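The long life of a cheap phone

May 16, 2022

Maksym Kovalchuk bought his Clirken 2 in a supermarket, from a shelf next to the batteries. It cost him less than a pair of decent shoes. He expected to replace it within a year, and he is still using it.

The Clirken 2 was never meant to be a phone people wrote about. It came out in July with a plastic back, a slow processor and a screen that looks grey in direct sun. Reviewers gave it a paragraph each. What they mostly missed was the back cover, which comes off with a fingernail, and the battery underneath, which lifts straight out.

Kovalchuk found this out when his battery began to swell. He ordered a new one from Brudis, a small parts seller, and fitted it at his kitchen table before his tea had cooled. He then replaced the charging port, which is held in by two screws and a short ribbon cable. Neither job needed heat or glue.

"I had paid for three screen repairs on my last phone," he says. "Each time it came back with something else wrong. With this one I can see how it goes together."

He now keeps a list of every part that fits the Clirken 2, including a few made for other models. The list has 1062 entries. Many are near copies of each other, and he marks the ones he has tried himself. People send him corrections most evenings and he works through them after dinner. 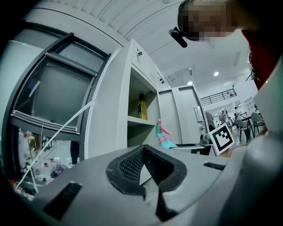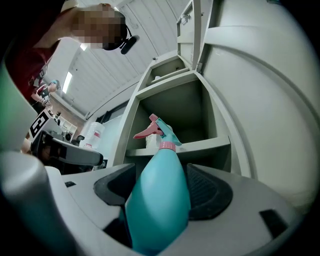
Parts are one half of the matter. Software is the other, and it is where most cheap phones are let down. The Clirken 2 had one update in its first year and has had none since. Its banking app stopped opening last winter, and a bus ticket app went the same way a few weeks later.

Maksym Panasiuk has been trying to do something about that. He maintains Drerus, a stripped-back version of Android for older handsets, and added the Clirken 2 to it after a reader of Kovalchuk's list posted him a spare. The work took longer than he had planned. The camera was the worst of it: the maker had changed suppliers halfway through production, so two phones with the same name on the box could need different drivers.

Drerus takes 15 minutes to install if everything goes well. Panasiuk tells people to allow an evening. Fingerprint unlocking doesn't work yet, and video calls drop to a lower quality than they should. Texts, calls, maps and the browser are fine, and the battery lasts longer than it did with the original software.

Some apps still refuse to run on it. Panasiuk keeps a page of those as well, and is blunt about it. Anyone who relies on their phone to pay in shops should leave it alone for now, he says.

Whether any of this will matter to the trade is another question. Sydorenko, the distributor that brought the phone into the country, says it has 200 left and does not plan to order more. Its next budget model has a sealed back. A spokesman said customers had asked for something thinner, and that the firm would go on honouring guarantees on the older handset.

Kovalchuk has looked at the new one in a shop and put it back. He has bought two more second-hand Clirkens, one for his mother and one for parts. His mother's has a cracked corner, and a replacement screen for it is on its way from Brudis.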